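Right, a thread on my club's transfer window, because I've had three coffees and the kettle is on again. For anyone new round here: I follow Zavirbridge Town, I have done since I was small enough to be lifted over the turnstile, and I have opinions about loan deals. 1/

So. August. We've brought in a goalkeeper, a left back and a lad who's listed as a midfielder but has played everywhere except in goal. And we still haven't got a striker! We had the same problem last August and the August before that. 2/

The goalkeeper first. Jarmo Kuusisto, on loan until the end of the season, no option to buy as far as I can tell from the club statement (which was four lines long and spelt his name two different ways). Big lad, good hands, kicks it a mile. I watched him in the friendly against Skorero and he came for every single cross. Got to most of them too. 3/

People on the forum are already moaning that he's "only a loan". I don't mind a loan. Our best keeper in my lifetime was a loan, and I cried when he went back. What I mind is a loan with nothing at the end of it, where we do all the work of getting him used to the league and then wave him off in May. 4/
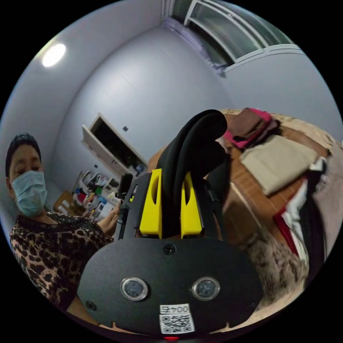

5/ The left back. Permanent, two-year deal, came from Flurkero Athletic for a fee that neither club will tell us. I like him. He's not quick, but he's nearly always standing in the right place, and after last season I could weep with gratitude at a full back who stands in the right place.

6/ My brother reckons we overpaid. My brother hasn't seen him play. My brother also reckoned we'd finish top six last year, and I've still got the message saved if anyone would like to see it.

7/ He can cross a ball as well. There was one in the second half against Skorero, first time, bent right round the defender, and it went across the six-yard box with not a soul on the end of it. Which brings me to the striker.

8/ We don't have one. We've got a 19-year-old who I love dearly and who should be coming on for the last twenty minutes, and we've got a winger who says he'll "do a job" up there. I've watched him do that job. Please don't make me watch him do it again.

9/ The name going round is the big forward at Shenoy Rovers. He's out of the side there, he's got a year left, and he scored against us twice last season (both headers, both from corners, both while our lot were having a chat). If you've got a left back who can cross, go and get somebody who can head it. I don't think that's complicated.

10/ The trouble is wages. Shenoy apparently want us to cover all of them, and we want to cover half, and so it goes back and forth. I've no inside information here, I've just got a mate who parks next to somebody who works in the ticket office. Treat it accordingly.

11/ What I would say to the club is that 700 of us renewed in the first week, before a single player had come through the door. The club put that number out themselves, very proud of it. Lovely. Spend a bit of it on a centre forward, then.

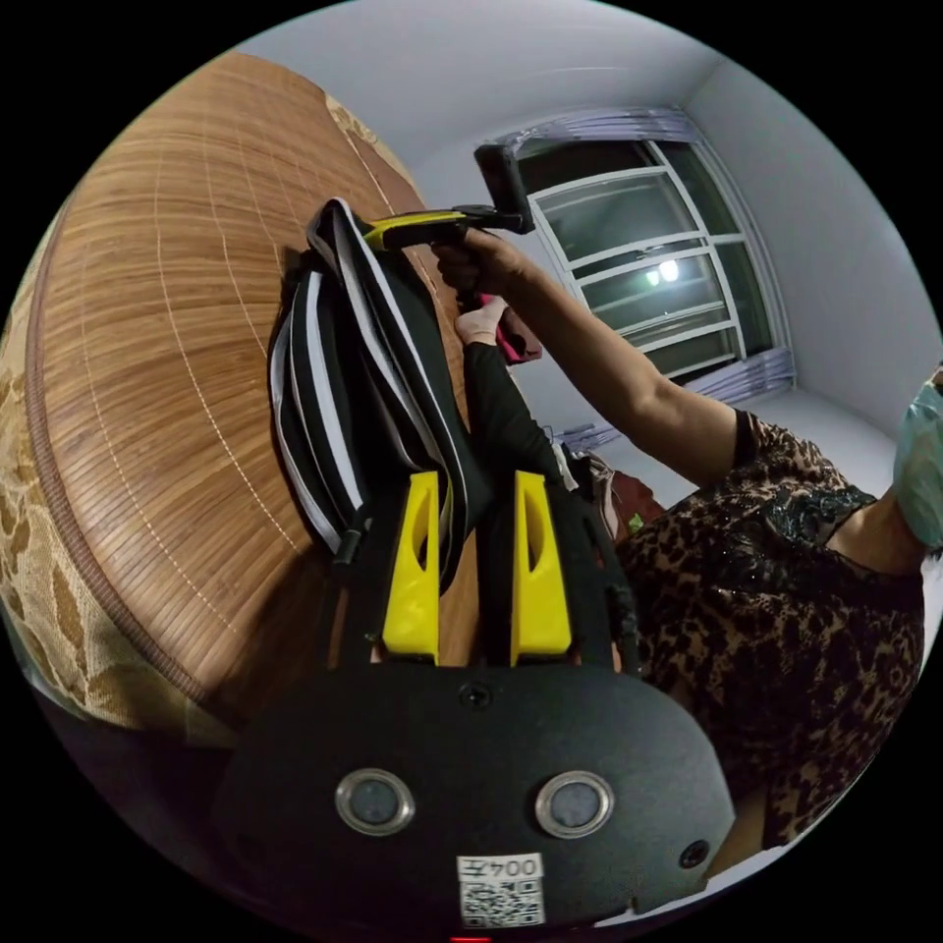 12/ Had a good long natter about all this with the away-day lot last night, and opinion is split right down the middle. Half of them want the Shenoy forward whatever he costs, and the other half want to keep the money back for January. I'm firmly in the first half. January is when everybody knows you're desperate and the price doubles. One of them said I should calm down and trust the process, and I'm sorry but no, I'm a leopard-print-top-with-sequins-round-the-neck sort of supporter, I'm not built for quiet patience – I want a big daft signing on deadline day and I want it announced with a terrible video.

13/ On the midfielder, quickly, as I've been told off for leaving him out. He's fine! He's tidy, he talks a lot, he points at things. I can't work out what his best position is and I don't think the manager has either. He did an hour in the middle and then half an hour at right back and looked exactly the same in both.

14/ If it were up to me he'd sit in front of the back four and just let the other two go forward. We got cut open through the middle so often last season that I started watching through my scarf. Someone who stays at home would do me nicely.

15/ Outgoings: only the one so far, and I'm not going to talk about it, I'm still upset. Good luck to him. Please don't score against us in October.

16/ Somebody's asked about the away allocation for the Flurkero game. We've got 300, same as last time, and they go on sale to season ticket holders first at ten in the morning. It'll sell out, it always does, so set an alarm. The queue page will break. Keep refreshing and don't use the back button, I lost my place that way last year and had to listen to it on the radio in my car.

17/ And yes, I'm going. On the coach, near the front, with far too many sandwiches. Come and say hello if you want to argue about Kuusisto coming off his line.

18/ Predictions then. With a striker, eighth. Without one, fourteenth and a lot of nil-nils. I'll do the full starting eleven tomorrow evening once I've decided who I'm dropping on the right. Replies are open, be nice to my brother.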